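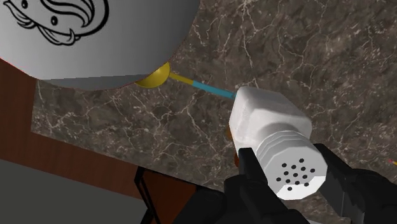 Nengate, the tableware and kitchen goods company in Drinau, will put robot arms on its packing line in June, and the people who now do the packing are spending part of each shift teaching the machines in simulation before any of them reach the floor. The work is done on screens in a former sample room next to the loading dock. A model kitchen counter is loaded, a simulated arm is given an item to pick up, and the packer watching decides whether the grip would be accepted on the line. Salt and pepper shakers have taken up much of the past few weeks. In one of the current exercises the arm's black gripper has a white shaker by the cap, with a finger on either side, while a yellow and blue spoon lies close by on the marble. The packers were asked whether they would ever hold a shaker that way, and most said they would take it by the body.

Comments like that one are entered in a log and passed to Adebisi, the engineering firm supplying the arms. The firm adjusts the exercise and sends it back, usually within a few days. Each packer is scheduled for one session per shift, and the sessions count as regular paid hours.

Nengate employs 164 people in Drinau, 27 of them on the packing line. The company told staff in a letter dated Wed 11 November that no one on the line will be let go when the arms start. It did say that jobs left open by retirement or resignation may not be filled, and that the late shift will be smaller by the time the second group of arms is installed. No date has been set for that second group.

Balthasar Lehner, who runs the packing department, said the first arms will handle single items going into divided cartons: shakers, mugs, egg cups and loose utensils. Mixed gift sets will stay with people. So will anything that has to be wrapped in tissue, and all returns.

"The sets change every season and some of them change in the middle of a week," Lehner said. "A packer looks at the card on the wall and gets on with it. With the arm we would have to stop and set it up again."

The change that packers will notice first is in how the day is divided. At present a packer stands at one station for most of a shift and fills cartons. Under the new plan, each person will look after two arms, restock the trays that feed them, clear jams and check finished cartons. Every 75 minutes they will trade places with someone on the gift set tables. The company tried the rotation over the summer without the robots and kept it after several packers said their wrists hurt less.

Not everyone likes it. Some of the longer-serving packers have told Lehner they would sooner stay at one table, and a few do not want to answer for a machine's mistakes. Breakage is recorded by station, and the question of whose name goes on the sheet when an arm cracks a mug was raised at two meetings. For now the company has agreed to record those breakages under the arm's own number. The arrangement will be looked at again once the line has been running for three months.

Pay was the other point. Packers who complete the simulation training and pass a short practical check will move up one wage step. So far, 11 people have done so. The rest are expected to finish by spring, and those who choose not to take part keep their present rate and will be given work on the gift sets for as long as there is enough of it.

The training software, called Ginance, is run by Adebisi and lets the packers change where things are placed before an exercise begins. Lehner said this turned out to be the most useful part of it. The early exercises had items set well apart. The packers began moving them together, or standing one where the arm would have to reach past it, the way things end up in a feed tray near the end of a long shift.

He said the simulation has limits. It does not show how a glaze feels when there is dust on it, and cardboard dividers bend in ways the software handles poorly. A single test arm will be set up behind the line after the holiday rush so that packers can try the same grips on real stock. They will be able to stop it at any time, and the cartons it fills will be opened and checked by hand before they are shipped.

The loading dock will close for two days while power lines are put in for the new equipment. Dates will be posted at the time clock, and drivers will be sent to the north gate.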